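The long table, and what we did with it

August 10, 2026

When we bought the table, my husband said it was too long for any normal person. He was right, but I liked the colour very much, this warm orange like honey in a jar. It cost 700 and the delivery was extra, and it took three people to bring it through the door.

I should explain the finish, as two readers wrote to me about it. The top is wood with a glossy coat. My neighbour Benedek Somogyi, who knows more than me about such things, put the last coat on in March. He told me to wait around 3 weeks before placing anything heavy on it. I waited 2, and there is now a small dull mark near one end. I have tried oil and I have tried a soft cloth with warm water. The mark is still there and I have stopped to look for it every morning.

What surprises me most is how much the shine shows. A shadow falls on it very dark and soft, and anything white looks twice as white. A folded white thing lying a little crooked on the wood is the first thing I notice when I come in, and then I want to make it straight.

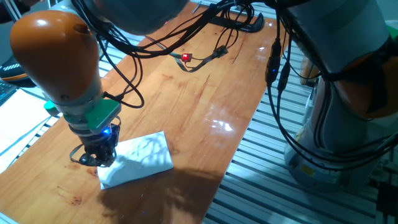

Keeping it clean

My routine is short. First I take away papers and cloths, then I wipe along the length of the wood and never across it. Across leaves stripes — you see them in the evening when the light is low. For sticky spots I use a drop of mild soap. I bought a polish called Brasadau once, and it made the surface greasy for days, so the bottle now lives under the sink.

Fingerprints are another story. With a glossy top you will have them, and I only wipe them before guests come. Next month I want to try felt pads under the heavy things, and I will write again if they help.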